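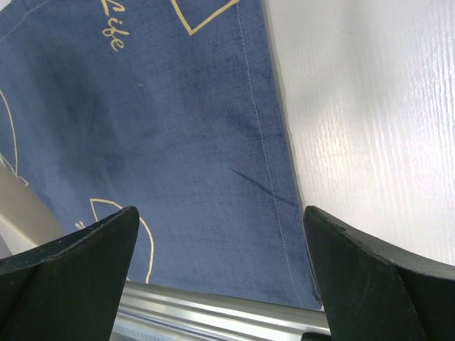

The wrist camera's view of a printed cloth between the gripper fingers on a Holst station.

FOR IMMEDIATE RELEASE

Prustar asks Holst owners to stop using the resume button until a free gripper fix is installed

BRUSVILLE, 2019-12-01 — I run Prustar, and I usually get to write these releases when we have something fun to show off. Today I'm writing because our Holst two-arm tabletop station has a fault in its gripper control, it can pinch a hand, and I want every owner to know what to do about it before they switch the thing on again.

The short version first, for everyone who has a station sitting on a bench right now. Please don't use the resume button after a pause. If you need to stop the arms, stop them, switch the station off at the main switch, wait 15 seconds, and start over from the home position. Keep your hands out from between the gripper fingers the whole time the station has power, even when both arms look like they're sitting perfectly still. Then get the update, which is free and ready to download today.

OK, now the long version!

What goes wrong

The Holst station is a pair of arms, each with a two-finger gripper, working over one shared tabletop. A lot of our customers use it for everyday handling jobs: setting out plates and flatware, moving small containers, folding and straightening cloth. Cloth is where this problem showed up, and I'll admit it's the job we're proudest of, so that stung a bit.

When you press pause, both arms are supposed to freeze and both grippers are supposed to hold whatever position they're in. That part works. When you press resume, each gripper is supposed to check where its fingers are, compare that with where the program thinks they are, and wait for a go-ahead if the two don't match. On the affected stations that check can be skipped. The gripper goes straight to the last close command it remembers, and it does it fast, without the little warning chirp you'd normally hear.

It doesn't happen every time. It needs three things to line up: the pause has to land while a gripper is partway through closing, somebody has to nudge or open the fingers during the pause, and the pause has to run longer than 15 seconds. You can probably see why cloth work brings this on. A napkin bunches up, the person running the station hits pause, reaches in to smooth the fabric, pushes a finger of the gripper aside to get at a fold, and presses resume with the other hand. That's a very natural thing to do (I've done it myself more times than I'd like to count), and our manual didn't warn against it strongly enough.

How we found out

In September, a customer in Caduvbridge called our support line. One of their operators had been straightening a cloth under the left arm during a pause, and when the station resumed, the gripper closed on two of their fingertips. The operator got free using the emergency stop. They had bruising and a small cut, were looked at by a doctor the same day, and went back to work that week. I'm very glad it wasn't worse, and I've apologized to them directly. I'd like to do it again in public: I'm sorry. Our machine shouldn't have moved.

We got it wrong at first, too. Our first guess was a sticky resume button, and we sent Caduvbridge a replacement button panel. It made no difference. The customer was patient with us and kept a written log of what they were doing at each pause, and that log is what pointed us toward the timing. Once we knew to wait before resuming, we had the fault showing up on our own bench in Brusville the same afternoon.

We then ran the same pause-and-resume routine 50 times on a station with the old software, with a soft test block standing in for a hand. The gripper closed without its check on enough of those runs that we stopped arguing about whether it was a real fault and got to work on the fix. With the new software loaded, we ran the routine another 50 times on that same station and the check came up every single time.

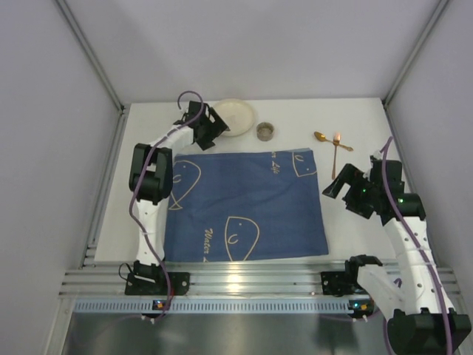 A Holst station with a Water Life napkin, plate, tin, spoon and fork on the tabletop.

Which stations are affected

We've shipped 1,114 Holst stations so far. The fault is in 753 of them, all running gripper software from the second release. The remaining stations are still on the first release, which handles pauses in a different way, and we haven't been able to get the fault to appear on those no matter how hard we've tried.

To check yours, open the settings page on the control screen, tap Grippers, and look at the release line. If it starts with a 2, your station needs the update. If it starts with a 1, you don't have to do anything today, though I'd still ask you to read the part on hands below. Please check both arms. Each gripper keeps its own copy of the software, and if one of yours was ever swapped out for service, the left and the right may not match.

One thing that has already confused a few people: the lights on the station won't tell you if it has this fault. The lights look the same before, during and after. Please go by the release line and nothing else.

What the update changes

After the update, resume becomes a two-step action. The first press makes both grippers read their finger positions and shows them on the control screen. Nothing moves. The second press, which has to come from the same panel, starts the arms at slow speed. If either gripper finds its fingers somewhere other than where it left them, the second press is locked out and you'll be asked to go back to home.

We've also lowered the closing force for the first close after any pause, whatever the job. This will bother some of you. If you're handling heavier items, the first grip after a pause may be too gentle to lift them, and you'll have to run that pick again. We talked about making this a setting people could turn off, and I decided against it for now. I'd sooner have a dropped spoon and a grumpy email.

The chirp is back as well, and it's louder. Sorry to everyone in a shared office!

How to get it

Stations connected to a network will show the update on the control screen starting today. It won't install by itself, as I didn't want arms restarting while someone was working near them. Clear the table, tap Install, and stand back until both arms have gone home and the screen says Ready. Both grippers will open and close once, empty, near the end of the install.

If your station isn't on a network, write to support and we'll mail you a memory stick with the update on it, along with a printed card that walks you through the steps. There's no charge for the stick or the postage. If you'd feel better having one of us do it, we'll book a visit, and that's free too for every one of the 753. Visits near Brusville and Caduvbridge can be set up quickly. Farther out will take longer, so please leave the station switched off or stick to the no-resume rule while you wait.

If you've lent or sold your station to somebody else, please pass this release along, or send us their contact details and we'll do it.

A word on hands

Even with the update in, the space between two gripper fingers is no place for your own. The station has an emergency stop, and it works on every release (we checked that again as part of all this, and the fault doesn't touch it). Use it before you reach in. Pause was built for looking at a job, and reaching into a job calls for the emergency stop. The new edition of the manual says this on the first page, in large type, and the control screen will now say it each time you press pause.

With cloth in particular, resist the urge to fix a crease while the program is waiting. Stop the station, fix the cloth, go home, start over. It costs you a minute or so and I know it's annoying when you're near the end of a run.

We've also changed how we test. Until now our pause tests were all done with nobody touching the grippers, on a tidy table, with short pauses, and that's exactly why we missed this. Every new release will now be tested with fingers pushed open, with fingers pushed closed, and with long pauses — including the kind where you go off for coffee and forget what you were in the middle of.

New stations

We've held back new Holst shipments until each one has the update loaded and checked at our shop in Brusville. If you have an order in, expect it to arrive later than we promised, and we'll write to you with a new date. Anyone who would like to cancel can do so for a full refund.

If you've had a gripper close when you didn't expect it, even if it missed you completely and even if it was months ago, I'd love to hear from you. Tell us what the station was handling, how long it had been paused, and whether anyone had touched the fingers. Rough notes are fine. The Caduvbridge log was written in pencil on the back of packing slips, and it was the most useful thing anyone sent us all year.

Press questions can go to the Prustar press desk in Brusville. Owners should use the Help tab on the control screen or call the support number printed inside the front cover of the Holst manual, and ask for the gripper update.

###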